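Minutes of the monthly staff meeting
Undevano Shop, Nirkthorpe branch
Date: 21/05/2024
Start: 8 in the morning, before opening
Chair: Kristof Hoekstra
Minutes: the assistant shop manager
Present: all of the morning team and two people from the evening team. Apologies were received from the bakery counter.

1. Minutes of the last meeting
The minutes were read and approved with one correction. Under the point on the back door, "lock" must be read as "block". The door may never be blocked with crates.

2. Results
Kristof reported that the drinks department sold 2,335 bottles last month. He is satisfied with this number, but he repeated that the losses from damaged bottles are still too high. The evening team asked if leaking bottles and bottles with a torn label can be written down separately. This was agreed. The form hangs already in the storeroom and only needs one more column.

3. Drinks shelves
This point took most of the time. The black shelves look good when they are clean, but every fingerprint and every drop of sugar is visible on them. The morning team wipes them before opening. It was asked if this can also happen once in the afternoon. Kristof agreed, and the afternoon wipe starts next week with the dry cloth only. The spray leaves stripes on the polished surface and must not be used there any more.

The second subject was bottles lying down. Customers take a bottle, change their mind and put it back on its side. Everybody who passes the drinks shelves should set such bottles upright, with the label to the front. Cola brands should also be checked, because they get mixed easily when the delivery is unpacked in a hurry.

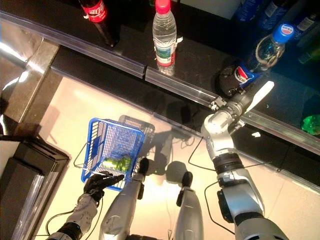

Drinks shelf with Coca-Cola, water and Pepsi, and one of the blue baskets.

The clear price rail at the front edge was discussed too. The tags slide to the left or right when somebody leans on the rail, and then the price does not stand under the right product. Drodum, who delivers our shop fittings, offered small clips to hold the tags in place. We will order 15 clips and try them on the drinks shelves first. If they work well, the other departments can follow in July.

One colleague proposed to move the water to the bottom shelf. There was no agreement on this – older customers do not like to bend for it – and the water stays where it is for now.

4. Shopping baskets
There are too few blue baskets near the entrance after lunch, and too many at the checkouts. The person on checkout duty will bring them back when the stack is 6 baskets high. Baskets with a broken handle go to the storeroom and not back on the stack. Any products that customers left in a basket must be returned to the shelf the same day, and chilled products must be shown to the chair or the assistant manager first.

5. Deliveries
Kun will come earlier on delivery days from next month. The storeroom has to be free of empty crates before the truck arrives. The evening team said that this is possible only if the cardboard press is repaired. Kristof will call the repair service again.

6. Other business
The key of locker 8 is missing. Who has it is asked to put it in the office.
The summer vacation list is still open. Please fill in your wishes in pencil.

Actions
Add column to the damage form: assistant manager
Order clips from Drodum: Kristof
Afternoon wipe of the drinks shelves: late shift
Call about the cardboard press: Kristof

The meeting was closed before the shop opened.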